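Skokari Long Griddle
Plillport Cookware / Stovetop / Griddles

Carbon steel, 20 inches long, covers two burners
Made in the Chávez shop
Ships with a scraper and a tin of seasoning wax

The Skokari is the griddle we kept wanting on Sunday mornings and could never find. Most long griddles are either cast iron, and so heavy that they live in the bottom drawer and come out at Christmas, or nonstick aluminum, which is lovely until the coating goes. Carbon steel sits in a very happy place between them. It takes a seasoning just like cast iron, it gets darker and slicker the more you cook on it, and you can pick it up with one hand if you eat your spinach. We are a little bit in love with ours (the one in the test kitchen has gone completely black and shiny and we fight over it).

Horacio Godoy drew the first version on the back of a shipping label, and the shape has hardly changed: a long flat plate, a low wall on three sides, and an open front edge with a slight dip so you can slide a spatula in almost flat. That open front is what people write to us about. Fried eggs come off whole! Crepes turn over without folding up on themselves. If you've ever tried to get under a thin pancake in a deep skillet with your wrist bent up by your ear, you'll understand right away.

What it's good at

Pancakes, obviously. Also tortillas, smash burgers, grilled cheese for a crowd, French toast, flatbreads, thin pork chops, halved peaches with a bit of butter and sugar. Fish with the skin on is a real treat once the surface has some miles on it. Vegetables get that brown, toasty edge that never seems to happen in a crowded pan, and you can push the done ones over to the cooler end while the others catch up.

That cooler end is worth learning to use. Run the back burner a notch lower than the front and you have a cooking side and a keeping-warm side on the same piece of metal. Bacon up front, eggs behind it, toast on the far corner. It's a small diner in your own kitchen and it makes you feel very capable.

What it isn't good at: anything with a lot of liquid, and anything sour that simmers for a long time. Tomato sauce will eat the seasoning. A squeeze of lime on a taco filling is fine – we do it all the time – but wipe the plate down soon after.

Which stoves it works on

Gas is the easy one. The plate sits on the grates and the flame spreads out underneath. If your grates are worn and the griddle rocks a little, turn it end for end before you blame the griddle. That usually settles it.

Electric works beautifully too, with a bit more patience. The metal between the burners heats slowly, so start low and let the whole plate come up together. Going straight to high can make any long steel plate bow, and a bowed plate spins on a flat cooktop like a compass needle. On smooth glass, lift the griddle to move it and don't drag it. On coil burners, check that both coils are sitting level in their pans first.

Induction depends on your cooktop. Ranges with a bridge setting handle the Skokari well. Without one, you'll have hot zones over each ring and a lazy strip in the middle, which some people like for holding food and others find annoying. We'd rather tell you now than have you find out over breakfast.

Whatever you cook on, turn the fan on before the food goes down. A big hot surface makes a big cloud, and the vent under a microwave does a much better job if it's already pulling air when the first burger lands. It's also a good idea to clean its grease filter more often than you think you need to. 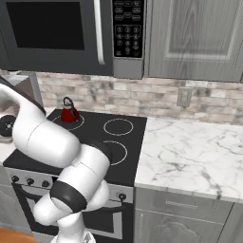
First use

The griddle arrives with a thin coat of wax that keeps rust away in the warehouse. Take it off with very hot water, dish soap and a stiff brush. This is the one and only time we'll tell you to scrub hard, so enjoy it.

Dry it with a towel, then set it over low heat until every bit of water is gone, corners included. Rub on a tiny amount of oil with a folded paper towel. Now take a clean towel and wipe it off as if you'd put it on by mistake. Too much oil is the most common problem in all the mail we get, and it leaves a sticky brown film that grabs at eggs.

Heat the plate slowly until it just begins to smoke, let it go for a few minutes, and turn it off. You can repeat that if you feel like it. You can also just start cooking, which is what we do. Onions are a great first thing, sliced thick, with plenty of oil and some salt, pushed all over the surface and into the corners. The patches and streaks you'll see at the beginning are normal and they even out.

Everyday care

Scrape while the plate is still warm. The scraper in the box is ground to match the front edge, so you can push crumbs straight off into a bowl. Rinse, wipe, dry over low heat, thin film of oil, done. A drop of soap won't hurt a seasoned surface. The dishwasher will, every time.

Rust happens. Somebody leaves it in the sink overnight, or it goes to the cabin and comes home orange. Fine steel wool, a rinse, and a fresh round of seasoning will bring it right back. One griddle that came to us through a yard sale looked like something off the sea floor and was making perfect hash browns by that afternoon.

The handles

Both handles are riveted and sit low enough that the oven door closes and the griddle fits most racks. They do get hot. We tried coiled wire handles in an early run and they stayed cooler, but grease worked its way into the coils and they were miserable to clean. The plain ones won. Keep a dry towel close by.

Plustimgate stand (sold separately)

The Plustimgate is a folding rack that holds the griddle on edge, so it can go in a cabinet next to your sheet pans or stand on the counter while it cools. It has a cork strip along the bottom that keeps the steel from scratching anything, and it also holds the scraper. You don't need it. A gap beside the fridge and an old dish towel will do the same job. But it's a handy thing in a small kitchen and we're happy with how it came out.

Changes in the current run

Since September the griddle has had a softer curve at the back corners, where batter used to collect and burn. The inside of the wall is sanded smoother as well, so a towel doesn't snag on it. If you have one of the older ones, please don't feel you need the new one. They cook the same.

Questions we get a lot

Can it go on a charcoal grill? Yes, and it's wonderful there. Set it over medium coals and season it again afterward if the color has burned off in places.

How many people will it feed? We brought one to a block party and served more than 40 guests off it, mostly quesadillas, over a long and very cheerful afternoon. For a family breakfast you'll have room to spare.

Will metal tools hurt it? No. Use what you like. The thin metal turner you already own is probably perfect.

Why did mine arrive with a blue tint? That's from heat treatment at the shop and it varies from plate to plate. It disappears under the seasoning, which is a bit of a shame – some of them are really pretty.

Do you sell a lid? We don't. A sheet pan turned upside down melts the cheese just fine.

Returns

Cook on it first. If it isn't right for your stove, send it back dirty or clean and we'll refund you, minus the shipping. Returned griddles are stripped, seasoned again and sold as seconds when we have enough of them for a listing.

Page updated 2016-10-15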